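Pellville marks old town gate with two evenings of lantern walks

Thursday, September 23, 2021

The town of Pellville will hold two evenings of lantern walks next week to remember the building of its north gate, which was finished in 1856. Visitors will walk along the old wall path from the gate to the river, with lanterns standing on both sides of the way.

The path is 1405 metres long and mostly flat. At the Vultine Tower, where the path becomes narrow, people will be asked to walk in one direction only. The walks start at sunset and the last group leaves the gate at nine o'clock. Taking part is free, but places must be booked, and children need to come with an adult.

"My grandmother sold bread beside this gate, and she always told us that it looked best in the dark," said Naledi Mabuza, who prepared the programme. "I am very happy that people can now see it in this way."

Hot soup and tea will be sold in the yard of the Bùi bakery on both evenings. Dogs are welcome on a lead. Bicycles must stay outside the gate. 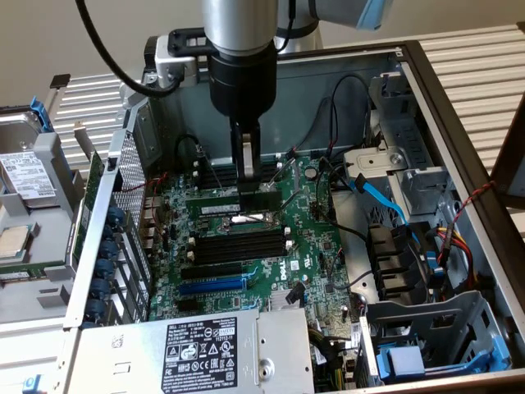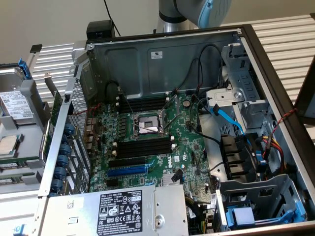
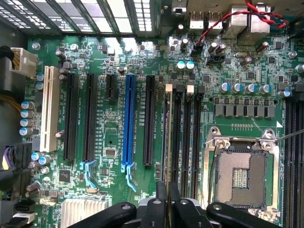
Booking opens on Monday morning at the gate office and on the town website. Visitors who book online will receive a code by e-mail and can show it on their phone or on paper. The bookings are handled by a system called Rolteo, and the town has asked people to be patient if the page is slow in the first hour. Those who prefer paper can collect a ticket at the office, which is open until five. In case of heavy rain the walk will be moved to the following week, and all tickets stay valid.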